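Why Do Rooms Have Windows?

By Covadonga Segura

Look up for a moment from whatever you are doing. Is there a window near you? There probably is, and I would guess you haven't thought about it all day, because windows are so ordinary that we forget to notice them. But people have been puzzling over how to let light into their homes for a very, very long time, and the story is a good one (I think so, anyway, and I have been telling it to my nieces for years).

Long ago, a window was just a hole in the wall. It let in daylight, and it let smoke from the cooking fire out, and those were both good things. Sadly it also let in rain, wind, flies and now and then a curious bird. So people covered the hole. Some used wooden shutters, some used animal skin scraped so thin that light could shine through it, and in some places they used oiled paper. You could not see much through any of these, but the room had a soft, yellowish glow, and that was a lot better than sitting in the dark!

The word itself tells you something about those early holes. "Window" comes from an old Norse word that meant "wind eye." Isn't that lovely? An eye in the wall for the wind to come through.

Then there is glass. Glass is made mostly from sand, melted in a furnace until it glows and moves like thick honey. The Romans put glass in some of their windows, but the pieces were cloudy and cost a great deal. For hundreds of years after that, only rich people and churches could have it. Makers found it hard to produce a big flat piece, so they joined lots of little ones together, and each piece in a window is called a pane. The bars between the panes hold everything steady.

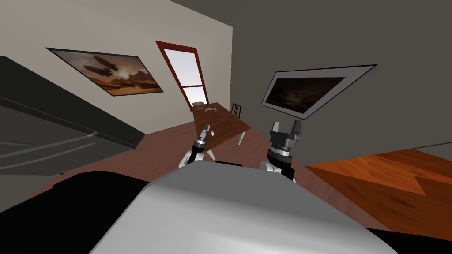
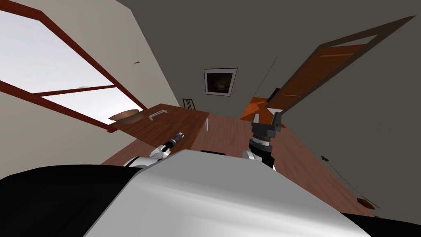 Why does a room feel brighter when its walls are a light color?

Light bounces. When daylight comes in through the glass and lands on a pale wall, most of it bounces off again and travels on to the floor, the ceiling and the other walls. A dark wall soaks up more of the light and sends less of it back, so the room seems dimmer even though the window hasn't changed one bit.

You can try this for yourself with a shoebox. Ask a grown-up to cut a small square hole in one side and a peephole in the end. Line the inside with white paper, put the lid on, and look through the peephole with the square hole facing a lamp. Now swap the white paper for black paper and look again. My friend Virgil Nistor did this with his class and they ended up making a whole street of shoebox houses, with curtains.

Windows also help us feel well. Daylight tells your body when it is time to be awake, and when it fades in the evening your body starts getting ready for sleep. Opening a window lets stale air out and fresh air in, so the wind eye is still doing its old job.

Tomorrow morning, find the patch of sunlight on your floor, if the sun is out, and mark its edge with a bit of tape. Come back after lunch and see where it has gone. It may have crept right across the rug, or even up onto your bed!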